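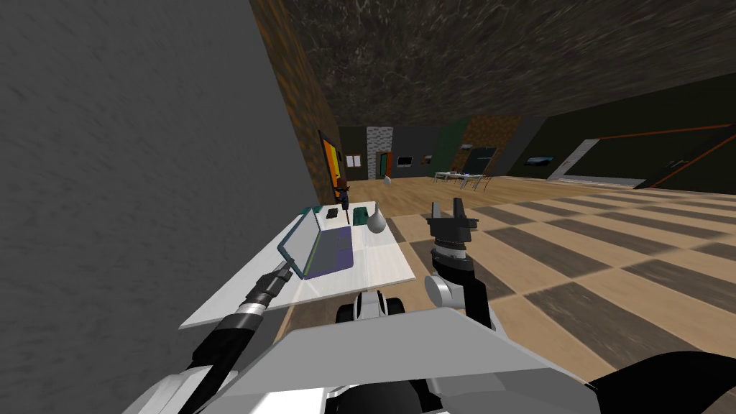 What is the difference between marble and limestone?

Marble is limestone that has been changed by heat and pressure deep underground, so that its grains have grown into a tight mass of interlocking crystals.

Pure marble is white. Colour comes from other matter in the original rock: iron gives reds and browns, while carbon gives greys and blacks. Veins mark cracks or thin layers that were filled or squeezed while the stone was forming. In the building trade the word is used more loosely, and many dark "marbles" are in fact limestones that take a good polish.

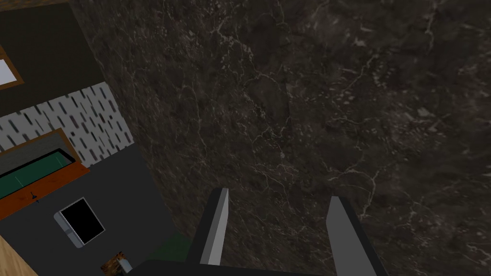 Dark marble surface with fine pale veining.

Blocks are cut from the quarry face with diamond wire and then sawn into slabs. The Corkitz quarry, reopened in 2011, works a black stone with white veins that is sold as Kondero. It lies in beds up to 12 metres thick. Eckhard Mühlbauer, who surveyed the quarry, listed 142 separate blocks in the upper bench and divided them into three grades by the closeness of the veining — a system the sawmill at Riquelme still follows.

Slabs from one block are usually numbered in the order they are sawn.
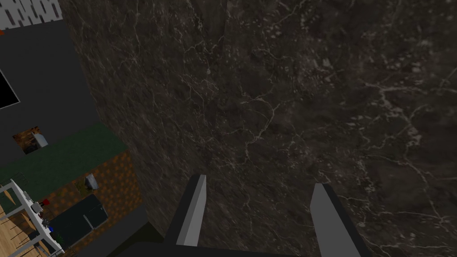
Neighbouring slabs can then be opened like the pages of a book, so that the veins mirror each other across the joint. This is known as book-matching.

Marble is fairly soft and is marked by acids such as vinegar and lemon juice. On dark stone the damage shows as dull, pale spots, which can only be removed by polishing the surface again.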